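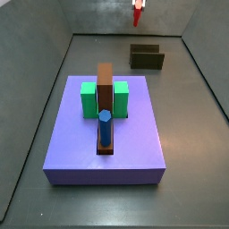 Green blocks on either side of a brown one, on top of a violet box.

Sanstead Toy Library: progress report to the Segers Fund
Second report, covering spring through the end of July
Prepared by Karlijn De Graaf

We have had a wonderful few months and there is a lot to tell you, so I'll start with the part you asked about most: the lending shelves are open! Families can now borrow in the mornings and again from 4 pm, and we had a line at the door on the very first afternoon. By the end of July we had 60 families signed up, which was the number we had hoped to reach by winter.

Lending
Puzzles and building sets go out the fastest, with train track close behind. The large floor puzzles were a bit of a gamble (they are heavy and awkward to carry home) but they are hardly ever on the shelf. Board games for older kids have been slower. Veerle Verbruggen thinks they are on the wrong side of the room, next to the baby toys, and we are going to swap those two sections in the next few weeks and see what happens.

Missing pieces are a fact of life. Each set now has a card tied to the bag listing what should be inside, and parents have been great about using it. We keep a jar of strays at the desk, and kids love digging through it for a match.

Spending
The $2995 for shelving and storage has been spent in full. Most of it went to Osetti for the low shelves, which a three-year-old can reach without climbing, and the rest bought bags, bins and labels. The shelves arrived later than planned and one had a split side panel. Osetti replaced it without any fuss. We have not touched the money set aside for the van yet.

Play mornings
Josefien Kramer has been running a play mornings group for parents with babies and toddlers, and it has grown into something much livelier than the quiet little drop-in we wrote into the application. Grandparents come too. Two of them have started mending doll clothes at the back table and have taken over the sewing basket completely. We would love to add a second morning, though that depends on getting the room from the Bastska center, who share the hallway with us and have been very patient about strollers.

What has been harder
Cleaning takes far longer than we budgeted for. Every returned toy gets wiped down and checked, and at busy times the returns pile up in the back. Velimir Zupan has redrawn the rota so that two people cover the late shift, and the pile is smaller now, but I would call this a work in progress.

The online catalog is behind too. Snædís Juhl has entered almost 100 sets with photos and age ranges, and wants to finish the outdoor toys before we share the link.

Next steps
Move the board games. Finish the catalog. Get quotes for the van and send them to you before we commit to anything. We also have 50 donated picture books waiting for covers, and would like your okay to lend them alongside the toys, as the original agreement mentions toys and games only.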